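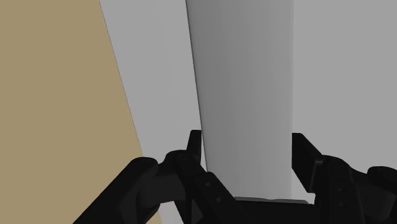

Trirkitberg Girls' Outdoor League Opens Registration for Summer Badge Program

TRIRKITBERG, May 9, 2020 - The Trirkitberg Girls' Outdoor League is taking names for Treko, its badge program for girls in grades four through nine. The program has 162 places. Last season 264 families asked for one, and several of them are still writing to us about it.

Treko runs for 16 weeks and asks each girl to finish two long projects of her own choosing. One has to happen outdoors. The other has to be useful to somebody who is not related to her, a rule added after a season in which an alarming number of badges were earned by cleaning a parent's garage.

This year's meetings will start online, with hikes and campouts added when the county says groups may gather. Leaders spent February learning to light a camp stove in the rain and have since been learning to mute themselves. Progress on the stove was faster.

"We were founded by women who thought a girl ought to be able to read a map, balance a checkbook and disagree with a grown-up politely," said program director Erdal Kaplan. "Most of our members arrive with the third skill well developed, apart from the politely."

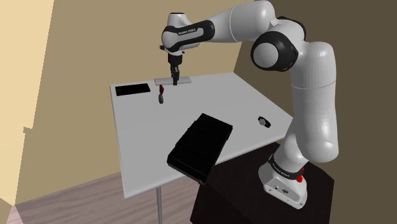

New to the handbook is the Workshop badge, written by longtime leader Kwadwo Acheampong. It covers hand tools, simple wiring and a first look at machines, and it can be done at home with a borrowed screwdriver and some patience. One exercise has girls match a robot arm to their own: a white Franka Emika Panda has an elbow, a forearm and a wrist, and ends in two fingers where they have five. Girls then try buttoning a coat with two fingers and write down what they said while doing it. Leaders will accept an edited version.

"I did the coat one myself," said Acheampong. "It was a long evening."

The old Belhaj Trail badge stays as it was, knots and all. The Skileo winter badge has lost its essay question on snow, which drew the same answer every year.

Registration costs nothing until the first in-person meeting. Uniform sashes are optional and, as ever, run large. Families can sign up through the League's website or by leaving a message at the Trirkitberg office, where the answering machine is older than most of the members and cuts callers off after the second sentence. Please give the girl's name first.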